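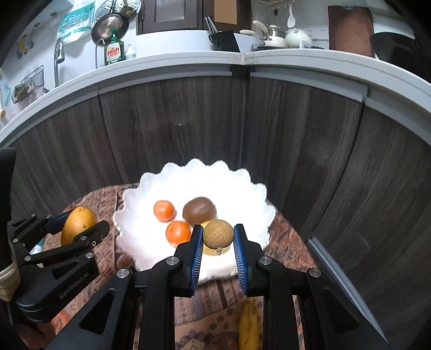 Unit 2: Reviewing a hand-held gripper kit

Course notes, I. Dobre

The product under review is the Kernonlow kit, sold by Perkitz. It consists of two hand-held grippers, a camera for each, and recording software. The operator does the task by hand and the recording is later used to train an arm.

Read the vendor sheet before the lab. Terms used there:
Stroke: distance between the pads at full opening.
Episode: one recording, from first motion to release.
Yield: episodes kept after checking, divided by episodes recorded.

The test task is fruit and a bowl. Shapes and skins differ enough to load the pads in different ways. A mango is long and slides if gripped near one end. A tangerine gives slightly under pressure. A lemon has a dimpled peel and tapered ends, so pad alignment matters.
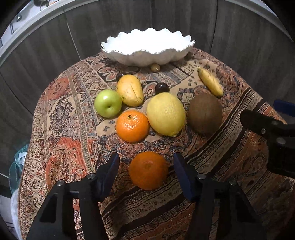
Ndlovu, January 2021

Approach for round fruit: fingers on either side, pads level with the widest part, then close. Do not close while still moving down. With two grippers in use, keep the second clear of the first until its own pick begins.

Perkitz quotes the service plan at 2,000 episodes per order. Our trial order recorded 865. Compute yield on the recorded figure only.

For the report, cover:
Pad wear after 15 episodes
Wrist load on the operator
Export format and whether the Lonov reader opens it
Price per kept episode

Leave out general remarks on robotics. Vendor claims that were not tested go in a separate table, marked untested.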